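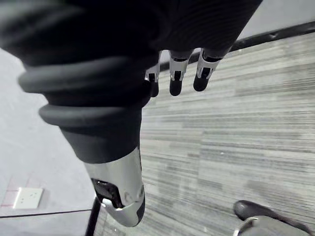

The meeting of the Palma house cooperative was opened on March 27, 2022 at 10 in the common room. The first point was the winter coats and work clothes for the shared wardrobe. The members agreed that dark fabric is more practical for the cellar work, and a sleeve in a nearly black cloth, like the one in the picture, was mentioned as the right color. The offer from Werkel is 197 euros for the whole set. It was accepted with 4 votes against.

Point 2, the roof. The company Cirow has sent the second estimate. It does not include the gutter on the yard side, so the board will ask again in writing. Until the answer comes, no payment is made.

Point 3, reserve fund. The members decided to put 2000 euros into the fund this year. One member asked to wait until November - this was discussed and refused.

Point 4, bicycles. Bicycles without a name tag will be moved to the Arnau side of the yard. The owners can take them back at any time.

Other matters: the front door closes too hard at night. The board will have it adjusted.

The minutes of the last meeting were approved without changes. The meeting was closed at noon.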